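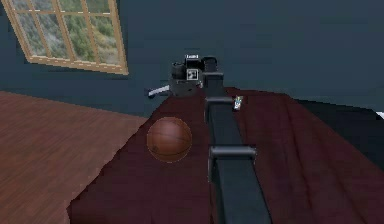
Ob man den Arm nicht einfach aus dem Tiefenbild herausrechnen und den Rest dem Detektor überlassen könne, kam heute Morgen als Kommentar aus Netavmont zurück, das sei doch schließlich alles simuliert und die Armpose damit exakt bekannt.

Berechtigte Frage, und ich habe den halben Vormittag gebraucht, bis ich sie sauber beantworten konnte. Herausrechnen geht, machen wir ja längst. Nur entsteht dort, wo der Arm war, ein Loch, und unser alter Code hat das Loch als "frei" gelesen. Genau da steckt der Fehler, den wir seit April mitschleppen! Eine Zelle auf der Bettdecke, die im letzten Schritt noch belegt war, wird vom Arm verdeckt, gilt danach als leer, und der Suchplaner fährt los und sucht das Objekt woanders.

Laborbuch, Donnerstag, 1. Oktober 2026
Thema: Objektgedächtnis bei Verdeckung durch den eigenen Arm, Schlafzimmerszene

Die Idee hinter Evangelista (so heißt der Zweig jetzt im Repo, bitte nicht mehr umbenennen): drei Zustände statt zwei. Belegt, frei, und neu "vom Arm verdeckt". Verdeckte Zellen behalten ihren letzten Wert und verlieren nur langsam an Gewicht. Halbwertszeit zunächst fünf Schritte, von Hand gesetzt, da ist bestimmt noch etwas zu holen.

Die Armmaske kommt aus der Vorwärtskinematik, gerendert mit denselben Netzen wie die Szene. Am Rand nehme ich noch einen schmalen Saum dazu, sonst bleiben einzelne Pixel vom Arm stehen und landen als Geisterobjekte auf der Decke. Sah im Viewer übrigens sehr hübsch aus, eine Perlenkette aus lauter erfundenen Gegenständen.

Gelaufen ist das über Nacht auf Cerkell, 589 Episoden, feste Seeds, alter und neuer Code jeweils mit identischer Startpose. Ergebnis:

Alt: 162 Episoden mit mindestens einem verlorenen Objekt
Neu: 30

Ich habe das dreimal nachgezählt, einmal davon von Hand in der Logdatei, weil ich es nicht glauben wollte. Gleicher Detektor, gleiche Gewichte, kein Training, nur die Buchführung in der Karte ist anders. Großartig!

Wie erwartet hilft es vor allem beim kleinen Objekt. Der Basketball ist groß genug, von dem schaut meistens irgendwo noch ein Stück hervor, und dann reicht dem Detektor auch ein halber Ball. Das kleine flache Ding hinten auf der Decke hat diesen Luxus nicht. Liegt es hinter einem Armsegment, ist es komplett weg, und wenn es wieder auftaucht, hat der alte Code eine neue ID vergeben. Mit Evangelista bleibt die ID stehen.
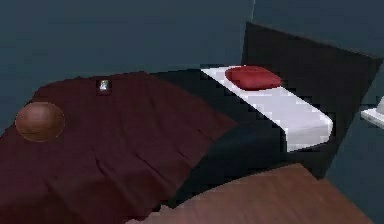

Zweiter Punkt, die Zusammenführung mehrerer Blickrichtungen. Aus freier Sicht bekommt eine Zelle volles Gewicht, aus verdeckter Sicht gar keins, und dazwischen, am Saum der Maske, interpoliere ich linear. Vorher wurde einfach gemittelt, und ein einziger schlechter Blick konnte einen guten zur Hälfte auslöschen. Die Reihenfolge der Blicke spielt für die belegten Zellen jetzt kaum noch eine Rolle (Abklingen ausgenommen, das hängt natürlich an den Schritten).

Die übrigen Fehlschläge habe ich angefangen durchzusehen, noch nicht alle. Was bisher auffällt:

- Dunkelrote Decke und schwarzer Deckenteil werden in der Segmentierung manchmal zusammengezogen. Die Auflagefläche wird dann zu groß, und die Kante zum Boden hin sitzt falsch.
- Das rote Kissen taucht ab und zu als Kandidat auf, obwohl es nicht auf der Suchliste steht. Schwelle prüfen, nicht am Prompt drehen.
- Bei langen Verdeckungen ist das Gewicht irgendwann unter der Schwelle, und dann passiert wieder genau der alte Fehler, nur später.

Der letzte Punkt reizt mich am meisten. Eigentlich dürfte eine verdeckte Zelle überhaupt nicht abklingen, solange der Arm nichts berührt. Kontaktinformation haben wir in der Simulation gratis, die Frage ist, ob wir uns darauf verlassen wollen. Auf echter Hardware wäre das Signal deutlich schlechter. Vorschlag: beide Varianten rechnen, Kontakt aus der Simulation als obere Schranke mitführen und im Bericht getrennt ausweisen.

Lurex ist noch nicht angebunden. Der Planer bekommt bisher nur die fertige Karte und weiß gar nicht, welche Zellen verdeckt waren. Dabei wäre das doch die schönste Anwendung: Arm zur Seite nehmen, wenn er gerade auf den interessanten Stellen steht! Die Schnittstelle braucht dafür ein zusätzliches Feld, mehr nicht, der Rest der Nachricht kann bleiben.

Offen für morgen:
Halbwertszeit durchfahren, gleiche Seeds
Saumbreite der Maske als Parameter in die Config, steht noch hart im Code
Antwort nach Netavmont, mit den beiden Zahlen von oben und einem Ausschnitt der Karte vor und nach der Verdeckung
Logs von Cerkell sichern, bevor der Scratch-Bereich geleert wird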